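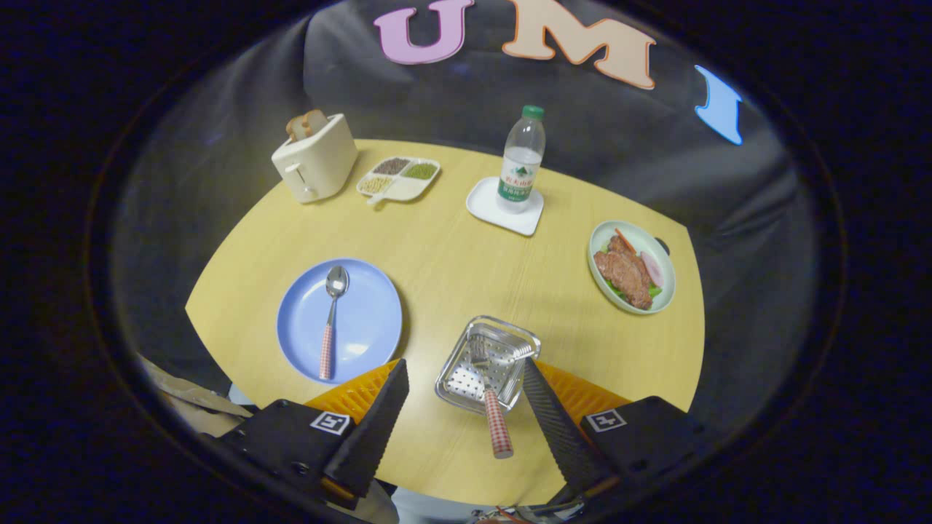
Hisico review: a forecast tracker for people who read growth figures for fun

August 3, 2025

I've been using Hisico since October, so I think I've earned the right to moan about it a bit, and also to say that I like it much more than I expected to. It's a desktop program (there's a web version too, more on that further down) that collects economic forecasts and the figures that eventually replace them, and lets you line the one up against the other. If you've ever read that a country is expected to grow by such and such next year and wondered what the same people were saying the year before, that's the itch it scratches.

I write a small newsletter for a business club in Gamside, mostly on exchange rates, harvests and commodity prices, because a surprising number of the members import things. Before Hisico I did all of this in a spreadsheet. It was a horrible spreadsheet. Every time a new round of projections came out I'd add a column, and by the end I had columns whose headings I couldn't explain to myself, never mind to a reader. So I was the ideal customer, really.

What you get

The standard plan costs £15 a month and lets you follow up to 200 series. A series is one measure for one country, so GDP growth for Ghana is one, consumer prices for Ghana is another, and so on. That sounds like masses, and for me it is, but if you like to follow the whole of a region with growth, prices, the current account and government debt for each country, you'll eat through it faster than you'd think. I'm nowhere near the limit and I still find myself dropping things I don't look at, out of some sort of tidiness I don't apply anywhere else in my life.

For each series you get the actual figures as a solid line and then every published projection as a thinner line fanning off from the date it was made. Astex, who make it, call this the brush view, and it does look like an old paintbrush with the bristles splayed out. I love it! It's the first thing I open. You can see at a glance whether forecasters were too cheerful about a place for years on end, always pencilling in a recovery for the year after next, or whether they missed a good harvest and had to scramble to revise everything upwards.

It also keeps the revisions to the past figures, and that was the bit that sold me. People forget that last year's growth number isn't settled. The statistics office gets better tax data in, or changes the base year, and suddenly the economy was bigger all along and the debt ratio looks healthier without anyone having repaid a penny. In my spreadsheet I simply overwrote the old number. In Hisico you click a little clock and get the figure as it stood on whatever date you like, so when I look back at something I wrote in the winter I can check what was known then, which has saved me from feeling stupid on at least one occasion (and made me feel properly stupid on another).

Setting it up

Easy enough. You pick your countries, tick the measures you want and leave it alone to fetch things. Mine took long enough that I went off and did the washing up, but it only has to do the full fetch once. After that it updates in the background and puts a dot next to anything that's changed.

The dots are good. The emails are not. By default it sends you one for every change, and when a big set of projections is released that means your inbox fills up with messages telling you, one country at a time, that the outlook for next year has gone up or down by a tenth of a point. Turn them off straight away. There's a digest option buried under Account when you'd naturally look under Alerts, and it sends a single message in the morning. I'd make that the default if I were them.

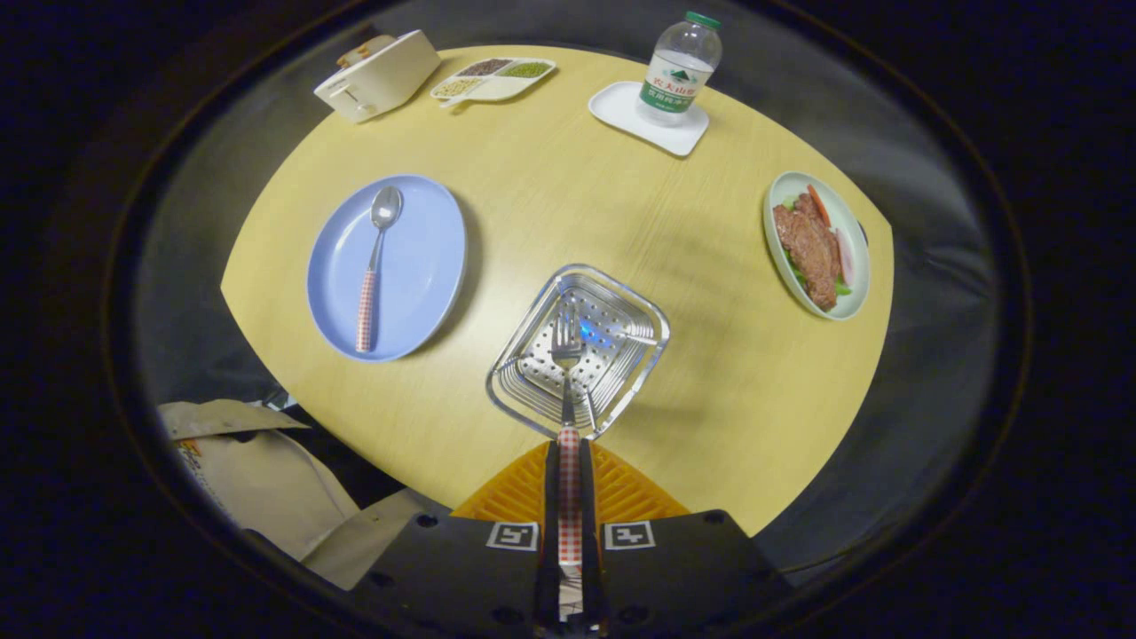 Charts were my other early grumble, and they've improved a good deal. When I started you could only export them at a size suited to a phone, and they came out fuzzy in print. Now you can choose the size and the font, and there's a plain black and white option that suits our club's printer very well. You still can't move the legend, though. It sits in the top right corner, and if your country happens to be booming, the line goes straight through it. I've taken to cropping it off and typing my own caption underneath.

The notes

Each country has a short written note that goes with the numbers, done by Astex's own staff. These vary. The best ones are lovely, half a page on why inflation has been falling even though food hasn't got cheaper, or what a delayed budget does to road building and who ends up waiting to be paid. The weaker ones read as if somebody turned the table into sentences – growth went up, then it went up a bit less – and you could do that for yourself with one eye shut. As far as I can tell it's the smaller economies that get the thin ones, and those happen to be exactly the places where I'd like the help. I don't need anyone to tell me what the eurozone is up to. I'd very much like someone to tell me why cement sales have shot up in a country with a fuel shortage.

They do at least put a date on every note and leave the old ones up. Some have been sitting there a fair while.

How it compares with Wiriya

I had Wiriya before this, for one winter, and a couple of people at the club still swear by it. It's the prettier of the two by a mile and the maps are gorgeous. It's also far better on monthly data, so if what you follow is prices, port traffic or mobile money, I'd say go for that one and don't look back. Where it fell down for me is that it only ever shows you the latest forecast. Once a new one arrives the old one vanishes, and I find a forecast with no history behind it pretty hard to judge. Is three per cent good news? Depends what they were saying in the spring!

Search is better in Wiriya as well. Hisico wants the exact name of a measure, so "jobless rate" gets you nothing and "unemployment" gets you everything. I've got used to it, but a new user would be forgiven for thinking the data wasn't there at all.

The web version

Fine for a quick look on a train. You can see your series and the brush view, but you can't add new ones or export anything, and the clock for older figures is missing altogether. It also signs you out if you go and make a cup of tea. I keep it for settling arguments.

Gripes I haven't found room for

The fiscal year business is handled clumsily. Plenty of countries run their budgets from the middle of the year, and Hisico plots those as if they were calendar years unless you tick a box on each series separately. If you don't know to tick it, you'll get debt and growth slightly out of step with each other and possibly write a paragraph about it. I did write a paragraph about it. A reader put me right, very kindly, and I've since gone through and ticked every box I could find.

Help is by email only, and slow. I've written to them twice. The first answer was excellent and obviously from a person who knew what a deflator was. The second was a link to a page I'd already read, and I gave up and worked it out on my own.

And there's no yearly price. I'd happily pay up front for a bit off, and I've told them so, but for now it comes out monthly and that's that. You can cancel from the account page without having to ring anyone, and they keep your list of series for you in case you come back. I know because I let mine lapse over Christmas to see whether I'd miss it.

Would I buy it again?

Yes, for what I do with it. If you only want to know this year's growth figure for a handful of countries, you can find that for free and you should. If you write about this stuff, or teach it, or you're just nosy about who got it right, then a month on the standard plan will tell you whether you're the type. Go straight to the brush view, pick a country you think you know well, and drag the start date back as far as it'll go. Then switch off those emails.

Four stars out of five from me. I'd go up to the full five if they'd sort out the legend and put some proper work into the notes on the smaller countries. I'm told by the last digest that a new version is due in October, so I'll have another look then and add a bit at the bottom of this page if anything's changed.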